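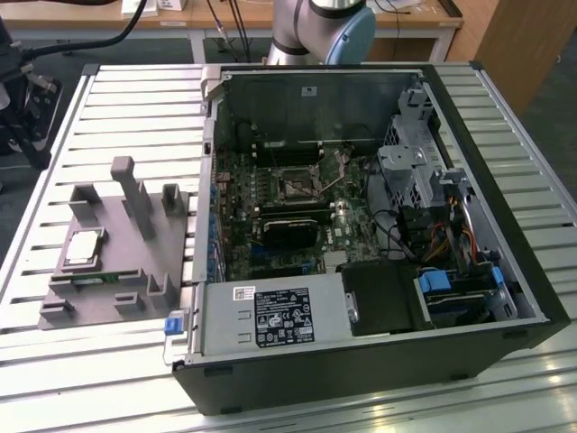

Buchschrift und Handschrift im Mittelalter
Begleitblatt zur 8. Sitzung: Die karolingische Minuskel und was danach kam

Liebe Teilnehmerinnen und Teilnehmer,

beim letzten Mal sind wir mit den Halbunzialen nicht ganz fertig geworden, und ich möchte den Faden gern dort wieder aufnehmen, bevor wir uns in die karolingische Zeit begeben. Wer die Blätter mit den Buchstaben a, g und r noch hat, bringe sie bitte mit, wir brauchen sie gleich zu Beginn.

1. Ausgangslage
Im 8. Jahrhundert schrieb man im Frankenreich je nach Kloster recht verschieden. Die merowingischen Schriften mit ihren vielen Ligaturen sind wunderschön anzusehen, aber ich gebe gern zu, dass ich selbst nach vielen Jahren noch manche Zeile dreimal lesen muss. Daneben standen in Corbie, in Tours und anderswo Schriften, die schon deutlich ruhiger wirken. Aus diesem Nebeneinander wächst die neue Minuskel allmählich heraus. Einen einzelnen Erfinder sollte man bitte nicht suchen, auch wenn ältere Handbücher gern einen nennen.

2. Merkmale
Die Buchstaben stehen meist für sich, Ligaturen werden seltener (et und st halten sich hartnäckig). Ober- und Unterlängen sind klar ausgebildet, die Oberlängen anfangs oft keulenförmig verdickt. Das offene a, das aussieht wie zwei aneinandergelehnte c, verschwindet nach und nach zugunsten der unzialen Form. Das lange s steht auch am Wortende. Einen i-Punkt gibt es noch nicht, und die Worttrennung ist besser als früher, aber keineswegs durchgängig. Achten Sie beim Lesen besonders auf r und langes s, die verwechselt wirklich jeder einmal!
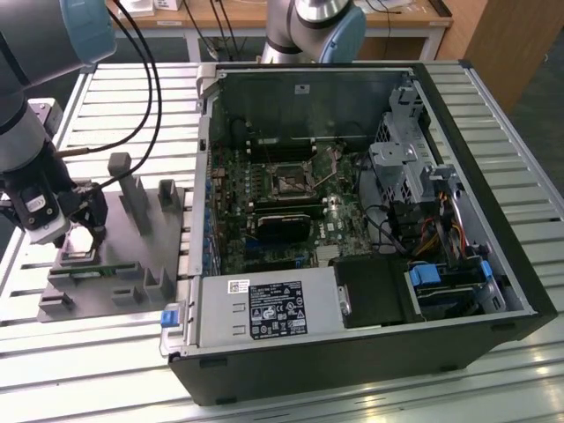

3. Der Weg zur gotischen Schrift
Ab dem 11. Jahrhundert werden die Buchstaben schmaler, sie rücken zusammen, und die Bögen beginnen zu brechen. Bei der Textura schließlich stehen die Schäfte so dicht und gleichmäßig, dass ein Wort wie »minimum« fast wie ein Lattenzaun aussieht. Lesen Sie dazu bitte das Kapitel bei Edwards, im Reader ab Seite 23. Die italienischen Humanisten griffen später auf die karolingischen Formen zurück, die sie für antik hielten, und so kommt es, dass uns eine Seite aus Tours vertrauter vorkommt als vieles, was Jahrhunderte jünger ist.

4. Übung mit der Feder
Breitfeder, Winkel bei 30 Grad, Mittellänge vier Federbreiten. Schreiben Sie zunächst nur n, m und u, eine ganze Zeile lang, dann erst das a und das g. Lassen Sie sich Zeit dabei, die ersten Zeilen werden bei allen krumm.

Bis zum 17. Februar hätte ich gern Ihre Transkription von Blatt 3, mit aufgelösten Abkürzungen in runden Klammern. Unsichere Lesungen bitte mit Fragezeichen stehen lassen, darüber sprechen wir dann gemeinsam.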